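Gesdale Tabletop Handling Set
README and data card, release 4

Scope

This card covers the rules under which the Gesdale tabletop sessions were recorded, checked and released. It applies to all 3,049 episodes in the release. File layout is described in LAYOUT.txt and is not repeated here. Where this card and an older session sheet disagree, this card wins.

Contents

Episodes: 3,049
Object layouts: 18
Operator positions: 1 (standing, front edge of table)
Views per episode: head, left gripper, right gripper
Sites: Flenville (recording), Trevside (review)

Each episode is one attempt at one written task. Failed attempts are kept and carry the label "fail" in the outcome field. They are not trimmed. Users who want only completed tasks should filter on that field and should not infer success from episode length.

Recording rules

1. Operators hold both grippers for the whole episode, including one-handed tasks. The idle gripper stays over the table or at its front edge.

2. Jaws are open at the start marker. An episode that starts with a closed jaw is rejected at intake.

3. Cables run clear of the work area. A cable may cross the floor beside the table. It may not lie across an object that the task names.

4. Shiny and mirror-like objects are allowed. Exposure is set before the session and is not changed to suit them. Glare is recorded as it occurs, with the flag "specular" set for the layout.

5. Small hanging parts (rings, chains, charms) are listed in the layout sheet as a single item with their support. They are not tracked one by one.

6. Soft items are placed by hand and their starting pose is not repeated exactly between episodes.

7. No faces, name badges or personal papers in any view. Bare hands are permitted.
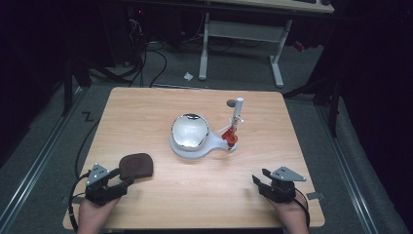
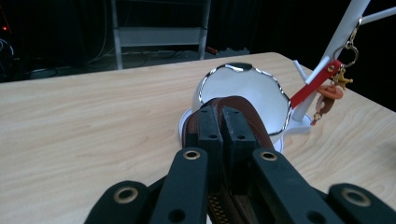
Light wooden table, head view first, gripper view second.

Flenville, March

Review

Review is done at Trevside by someone who did not record the session. The reviewer plays all three views together and fills in one line per episode. A session is sampled first: 300 episodes are drawn across the release, and any layout with a sync fault in its sample is then reviewed in full. For this release that meant 4 of the 18 layouts.

Reviewers check the start marker, the outcome label and the timing between views. They do not rate how neat the motion is. A clumsy grasp that finishes the task is a pass - the earlier practice of marking these "poor" was dropped after release 2, and the old field is now empty.

Gripper views

The gripper cameras see their own fingers and linkage at all times. No mask is supplied. Users who need one should build it per unit, as the mounts differ slightly between left and right. Objects near the fingers often block whatever stands behind them, so the gripper view alone is not enough to judge a placement task. Use the head view for that.

Known problems

Task text in the first layouts uses "cup" and "bowl" loosely. Both words have been left as written.

Background equipment, curtains and floor cables were not held constant. Do not treat the background as fixed when splitting the data.

Timestamps are in local time with no offset stored.

Splits

Split by layout, never by episode. Neighboring episodes share nearly everything but the hand motion, and a random split will leak. The Hartley split file holds out whole layouts and is the one to cite when reporting results.

Changes and contact

Corrections go to Mamta Kaushik, who maintains this card. Include the episode number, the view and the time within the episode. Labels are changed only in a new release - files already published stay as they are.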